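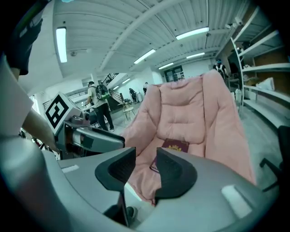 Rakiya Okeke holds that a lease should be read from the back, beginning with the schedules, and most of her trainees come to agree with her. The rent on page one is seldom what the tenant ends up paying.

This chapter deals with the cost of occupying commercial space. Chapter 6 covered how a rent is agreed. We now turn to what is added to it: service charge, insurance rent, and the tenant's share of repairs to the common parts.

Take Deltham House, an office building let floor by floor. The second floor has a net internal area of 531 square metres. Its tenant, Kudik, signed in July on a lease with 111 months to run, and pays a fixed share of the building's running costs. The lease says nothing about lifts. Whether Kudik must help pay for a new one depends on how the word "services" is defined in Schedule 4 - a point we return to in section 7.3.

You will need the floor areas in Table 7.1 for the exercises. Work in square metres unless told otherwise.
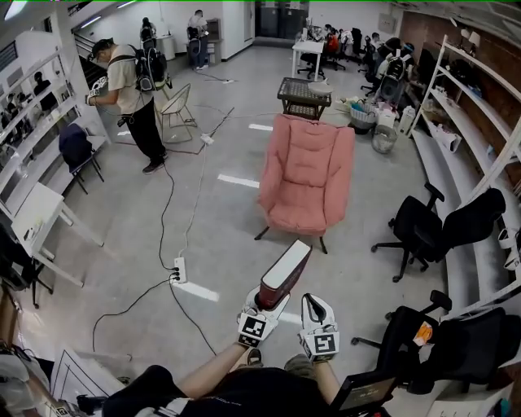

**7.1 MEASURING THE SPACE**

Floor area can be measured in more than one way, and the lease should say which has been used. Gross internal area takes in everything inside the outer walls. Net internal area leaves out stairwells, lift shafts, plant rooms and toilets. Offices are normally let on the net figure, warehouses on the gross.

The gap between the two can be large. In an older building with wide landings, a tenant comparing quotes on different bases may choose the dearer one by mistake. Before comparing any two rents, check that both areas were measured in the same way, then divide each annual rent by its area.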